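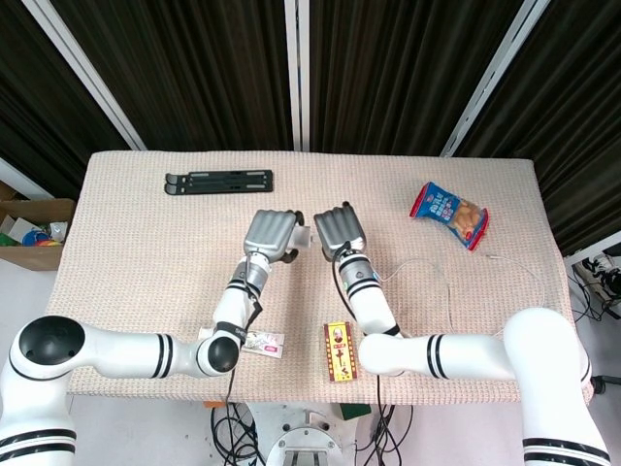
Robot Cells / Good Practice

Thread on bench rules for two-arm cells. We revised ours at Onness in May and the sheet is down to one page.

1/7 Cables first. Anything that moves with the forearm gets clipped along it, with enough slack for full wrist travel. Check the slack at the joint limits. Home position tells you very little.

2/7 Loose cable on the work surface counts as an object. Route it off the cloth or log it as part of the setup.

3/7 Hands hover before every start. Fingers down, clear of the cloth, gap between them. Gotbridge asks for 100 mm in its cell guide. We use the same figure.

4/7 Small packs near an elbow are a known problem. The planner checks the hand path well and the elbow path less well. Move the item or add the elbow to the check.

5/7 Spare items stay in a box beside the table, never on it. A carton is fine – it only has to be outside the reach of both arms.

6/7 Feet and floor equipment stay outside the swept area. Tape the line. Retape when the base moves.

7/7 Any change to the base mount means a new reach test. Ours is form 1304, four poses per arm. The Sosent template also works if you add the elbow.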